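August 29, 2025

Couldn't sleep past five so I have been up since then with tea and the Bredska paperwork, which has grown again. There is now a kit list, a list of amendments to the kit list, and a message telling us the first list is the one that counts unless it disagrees with the second. I read all of it twice and still don't know whether a cycling cape is a waterproof jacket. I suspect the man who wrote it doesn't either.

The facts as I have them. It is 70 kilometres, start and finish at the cricket pavilion, over Gurnura and down the long back side of it, then the valley path, then up Gurnura again by the way sensible people come down. I have run the first half of it in training and walked the second half, and I have never done both on the same day. The training plan says this doesn't matter. The training plan says a great many things don't matter, usually the ones I ask about.

Went to the talk in Gritham last night. I'd told Ros I wouldn't, and then it rained and there was nothing in the house to eat, and they do a pie at the back bar. Upstairs room, far too warm, every chair taken and people along the windowsills. Maximiliano Collado was speaking. I had expected somebody louder. He is a small neat man who holds a microphone as if he'd been asked to mind it for someone, and he has done the Bredska five times and finished it four, and I will say for him that he spent longer on the one he didn't finish than on the others. Got to the second gate on the second climb, sat down to take a stone out of his shoe and found he didn't want to stand up. Not injured or even very cold. He just stayed sitting till a marshal came. I believed every word of that.

Then he got on to breathing and I believed rather less. According to him we all breathe wrongly, and have done since we were about school age, and it can be put right with a method, and the method is taught on a camp. The camp is £850. It lasts a weekend. I looked along the row to see if anyone else had done the sum and saw a woman writing down the web address. To be fair to him he only mentioned the price when he was asked, and looked at his shoes when he said it, but he did say it, and then he said places were going quickly. Places are always going quickly. I've been told that about conservatories.

I asked my question at the end. I'd been working up to it through the whole pie. I asked whether the people who got better after the camp would have got better anyway, seeing that they must also have been out running all summer or they'd hardly have signed up. He thought about it. He said, "Probably some of them, yes," and smiled, and the next person asked about socks. I had been ready for an argument and came away with nothing to carry home. It was a decent answer, I suppose. It's also the sort of answer a clever salesman gives.

Ran this morning regardless. Nine miles, the canal and back by the quarry road. Legs like wet cardboard for the first two and then all right. I tried his breathing for a while, in for four steps and out for three, and what I noticed was that I lost count whenever a dog came. By the lock I had given up and was breathing however I breathe. My time was the same as last week's. I don't draw anything from it. One morning is one morning, and I was tired, but if I'd gone faster I know very well I'd be sitting here saying the method worked.

July was the same, come to think of it. That was the beetroot. I drank the stuff for three weeks and had my best run of the year, and told everyone, and then looked back in this diary and found I'd also had the whole of that week off work and slept in till eight. 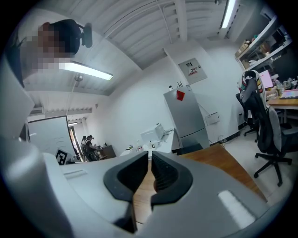
The poles are what I really want to complain about. I bought the Bergeron ones because the magazine said they were the best made, and the magazine had a full-page Bergeron advert facing the review, and I saw that and bought them anyway. They are lovely and light. They fold up small. And twice now, on the steep bit below the radio mast, the left one has slid down into itself under my weight so that I curtseyed to the hill. It's the clamp. It has a smooth plastic collar inside, and smooth plastic doesn't hold smooth tube when there's grit and rain about, whatever it does in a shop. Two black rubber pads set face to face, with fine ridges cut into one of them, would look to me like something that meant to keep hold, and it wouldn't cost them more than pennies. I wrote to Bergeron to say the collar was slipping. They wrote back asking whether I was using the product as intended. I am leaning on it. I don't know what else one would intend.

Wrapped the tube with a turn of cloth tape after lunch and it does seem tighter. I hung off it from the back step and it held, though a back step is not a mountain. Will take them up the mast track tomorrow if my knee's in the mood, and if it slips again I'll go without. People went up Gurnura for years with nothing in their hands but a sandwich.

Food next. The official advice is 600 calories between each checkpoint, and I'd like to meet the stomach that advice was written for. I tried it on the long one a fortnight back and was sick behind a water trough with a good many sheep looking on. Ros says I ate it all in one go, which I dispute, though I had forgotten the first lot and was catching up. What I can keep down is malt loaf, cold potatoes with a lot of salt, and flat cola. None of these come in a sachet, and so none of them are on the list of recommended foods, and the list of recommended foods has a small logo at the bottom of it. I notice logos. Ros says I notice them the way other people notice birds.

She asked me over supper why I was doing it if I thought it was all such nonsense. I said I didn't think the running was nonsense. She said could have fooled her. I've been chewing on that since. What I don't believe in is the stuff round the outside: the powders, the camp, the watch that told me this morning I was "unproductive" when I'd just run up a quarry road before breakfast. I can't see how it knows. It's got a little green light and my wrist to go on. The hill I do believe in, because I've been on it, and it has never once been better or worse than it looked from the car park.

And yet I'm wearing the watch. It's on now. I took it off to wash up and put it on again after.

The bit I don't much like writing down is that I don't think I'm going to finish. I have been saying it in company as a joke and getting the laugh, but when I work it out on paper with the cut-off times it isn't especially funny. I have to be at the valley bridge by three. If I go at the pace I go when I'm feeling well and nothing hurts, I get there with twenty minutes in hand. I have felt well with nothing hurting on perhaps two of my long runs this year. Derek says everyone finds something extra on the day. I asked him where they find it and he said, well, from the crowd. I have seen the crowd at Gurnura. It is a man in a Land Rover and his wife.

Derek also says I should put money into a proper head torch, and there I think he may be right, annoyingly. Mine goes dim when it's cold. The kit list wants a spare as well, or the amended list does. I've an old one from camping somewhere in the loft, behind the Christmas things, and shall have to go up for it, and then it'll want batteries of a size they no longer sell in the village.

Rang the organisers about the cape at ten past four. Got a cheerful girl who said she'd find out, and put the phone down on the desk, and I listened to an office for a while. Somebody in it was very pleased about a cake. She came back and said a cape would be at the discretion of the kit check. I asked whose discretion that would be and she said whoever's on. So I shall have to buy a jacket. I looked at three of them this evening, all of them waterproof according to the label, and all of them with a review underneath from someone who'd got wet.

Feet: left heel fine. Right big toenail will not be with us much longer. I've put the plasters and the good scissors in the blue bag so I don't turn the bathroom over hunting for them on the night before, as I did last time.

Weather for the week is given as settled. It was given as settled for today too, and I brought the washing in at two with my arms over my head. Long run the day after tomorrow if the knee allows it, up to the mast and over to the far gate, with potatoes. I'll do the four-and-three breathing on the way up one more time, properly, with no dogs, and write down what happens whichever way it goes.

Ros has just shouted up that I left the oven on.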